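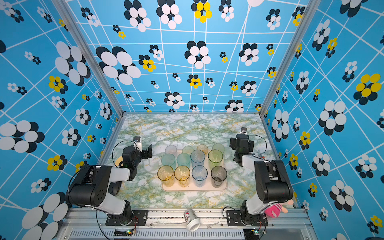
Twelve cups and two arms

2023-11-28

I said last month that I would stop writing about work here, and I lasted three weeks. Then the arms arrived in the back kitchen and people kept asking me what I thought of them. So I will say it once, in writing, and after that you can ask me about something else.

For anyone new: I work dish and setup at the Wornside site, which feeds the conference rooms on the two floors above us. Seven of us on a normal shift, eight when there is a banquet. The cups come back, get washed, get sorted onto trays and go out again. It is dull work and I have never pretended otherwise, but you can talk while you do it, and I have had some of the best conversations of my life over a rack of tumblers.

The idea from management is that a pair of arms takes over the tray. The setup is called Tarnarar and it comes through a firm named Skovach. It has a table to itself, walled on three sides with blue flowered wallpaper that my grandmother would have put in a bathroom. The arms stand at the front and the tray goes between them, three rows of four, all the tinted plastic ones in green and teal and amber.

Malcolm Lightfoot, our shift lead, is in favor. He has a bad shoulder and has lifted more trays than any of us, so I listen to him more than I listen to the slide deck. His view is that if a machine wants to pick up cups all day, let it. My view is that picking up a cup was never the hard part. The hard part is the tray that comes down with lipstick on two rims, a napkin jammed in the bottom of one, and somebody's car key under another. You notice those things without trying. I would like to see where "noticing" appears in the price.

The deck had a number in it, naturally. 1,000 cups a day. I asked what counts as a cup. Is it a cup if a person has to set it upright first? Is it a cup if a person has to come back and move it over? The man giving the talk said those were good questions and wrote them down, and I have not heard about them again.

What has changed so far is smaller than the deck and more annoying. Somebody has to load the tray so it suits the arms, and so far that somebody is whoever is closest. There is a sheet to fill in – 21 lines, and one of them asks for "operator mood." We used to rotate stations every couple of hours, which saved your back and your temper. Now the person minding the table stays put, and the rest of us rotate around them. I did a full shift of it and came home more tired than I do from washing, with less to show for it. It is also lonely over there. You can't carry on much of a conversation from that side of the room.

Haque, the company that holds the catering contract, says no one will lose hours before the end of December. I believe them. I also know how a calendar works, and I would have liked the sentence to keep going.

I am not against the thing itself. If it takes the weight off Malcolm's shoulder, good, bolt down two more. But I have been through the new scheduling software and the new dishwasher with the touch screen, and both times the savings were announced before anybody had used it and the extra work was left for us to find. I'd like one of these to be tried out the other way around, with the people at the sink asked first what they would hand over. I'd have said the floor mats. They weigh a ton and they smell.

Malcolm and I have a bet on about whether the sheet is still 21 lines by New Year. He says shorter. Loser does the mats.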